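Talk notes: "One table, one basin" (15 minutes, then questions)

Good evening. My name is Cornel Bucur and I live in Minden. Wait until people sit down. Speak slowly.

First point. The dining table collects everything. After shopping and cleaning we put bottles, sponges and bags on it, and they stay until dinner. So I begin with one round container, and all sponges and cloths go inside it.

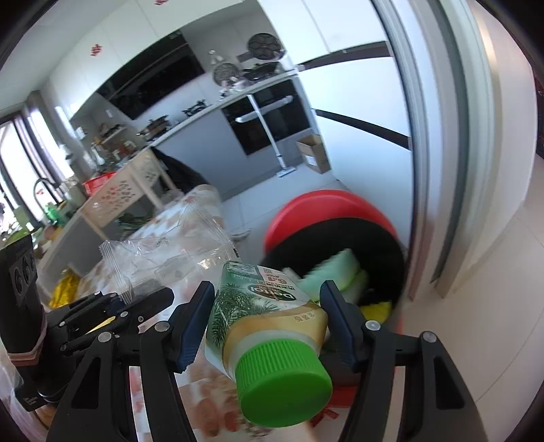

Where do you put a thing that has no place yet? On one corner of the table, and before dinner you must choose a place for it.

Second point. Sort by use, and leave the size for later. Cleaning things go with cleaning things, also when the bottle is pretty. My friend Safta Ardeleanu keeps food and soap on the same shelf and I have told her my opinion two times. (Pause, she is maybe in the room.) 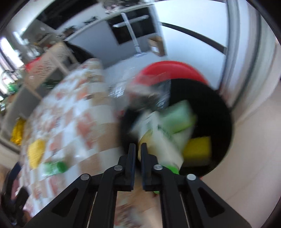
Bags are the third point. An empty bag looks like a full one from far away, so I open each bag and look. If it is empty, I fold it or throw it out the same moment.

Say here: I use a timer, 90 seconds for bags.

Fourth point, the flat things. Dry sponge pads, tubes, thin boxes. They hide on a tablecloth with a busy print.

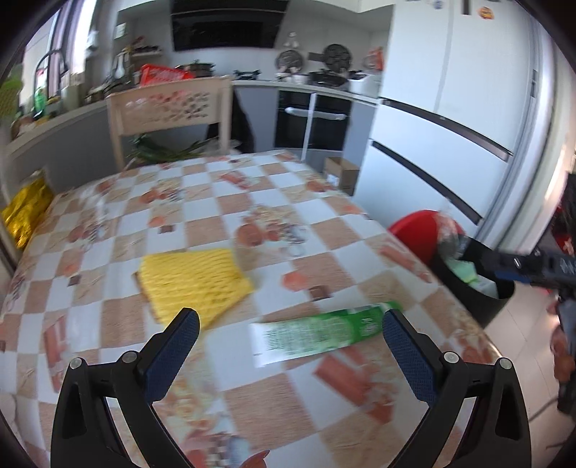 I pick up the flat things last, when the tall ones are gone. Then I shake the cloth outside and put it back with the same side up.

Ask Iulian Tudose for the microphone. Questions until 8 p.m.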